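ロボットアームキット「Roreck」を使ってみた 実習レポート

2025年11月8日

今回の実習では、Virkmontというメーカーの卓上アームキット「Roreck」を借りて、箱の中のキューブをつかんで外に出す作業をやらせてみました。結論から書くと、組み立ては楽しい、配線は泣ける、つかむ精度は思ったよりいい、という感じです。

まず組み立て。説明書が全部で57ページもあって最初は引きましたが、図が大きいので意外とサクサク進みます。私はサーボの向きを1か所間違えて、手首のところだけ3回やり直しました(ネジ穴は逆向きでも合ってしまうので、これから買う人は本当に気をつけて!)。

ソフトは付属の「Gilani」を使いました。アームを手で動かして姿勢を覚えさせ、あとで再生できるモードがあって、これがかなり便利です。プログラムをほとんど書かなくても、とりあえず動くところまで行けます。ただ、保存した姿勢の名前をあとから変えられないのは地味に不便でした。「test」「test2」「test2_new」みたいなのがどんどん増えて、途中から自分でもどれがどれだか……。

肝心のつかむ実験は、キューブの位置を少しずつ変えながら全部で100回やりました。最初の設定では成功が51回。外れ方を見ていると、箱の壁ぎわに置いたときに指先が壁に当たってずれるパターンが多かったです。そこで、真上から下ろしてから閉じるように動作を直したら、壁ぎわでもちゃんと持ち上がるようになってきました。直したあとの回数はまだ足りないので、数字は次のレポートに載せます。 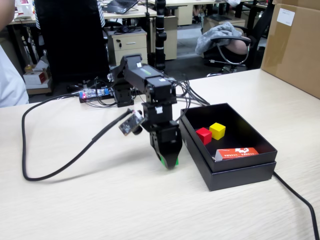
図1 机の上のアームと黒い箱。キューブは赤と黄色

手首の横に付くカメラは、向きの調整がけっこう大事です。指先が映らないと位置合わせのしようがないし、かといって寄せすぎると今度はキューブが見切れます。あとケーブル!太いのも細いのも机の上をかなり占領するので、束ねるバンドくらいは同梱してほしかったです。

比較用に資料を読んだCarkgateのキットは完成品で届くタイプらしく、すぐ動かしたい人にはそっちが合うかもしれません。でも自分でサーボをつないで動きの理屈を知りたいなら、私はRoreckをすすめます。次は赤と黄色を見分けて、指定した色だけ取らせるところまでやってみるつもりです。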